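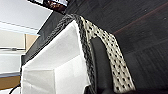 White folded object, dotted strip, dark wood grain.

Film reviewers wanted, patience an asset

Posted 2021-08-24

Tarkadis is a small online review of movies, mostly the kind that play for a week to eleven people and a coat. We are looking for two regular reviewers to start this fall. The work is freelance, remote, and paid, in that order of glamour.

What you would do: see two films a month and write up to 688 words on each. The limit is odd and we are attached to it. One film will be a current release. The other comes from our back shelf, which right now means the domestic dramas of the Steinbach retrospective, where couples argue in kitchens for two hours and then somebody sells the car. If that sounds like a good evening, keep reading.

You will also cover one festival a year. In June it was Vuldale, where the coffee was terrible and the late screenings ran later. We pay the pass and the train. We do not pay for the coffee.

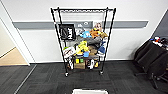
Rolling rack with soft toys, bags and small boxes.

What we need from you: clean copy, an opinion by the second paragraph, and the nerve to dislike something that won a prize. A film degree is fine and we won't hold it against you. Please don't call anything a love letter to cinema. Plot summary should stop well before the ending - our readers write in, and they have our address.

Pay is $3,690 a year per reviewer, in monthly installments. We know. The newsletter goes to over 3,000 readers, a few of whom disagree with us by return mail.

To apply, send two published or unpublished reviews, one kind and one less kind, plus a paragraph on a movie you walked out of or wish you had. Write to the reviews desk at our Plorketcombe office, using the form on the contact page. Applications close 21 days from the date of this posting. Everyone gets an answer, though not always a long one.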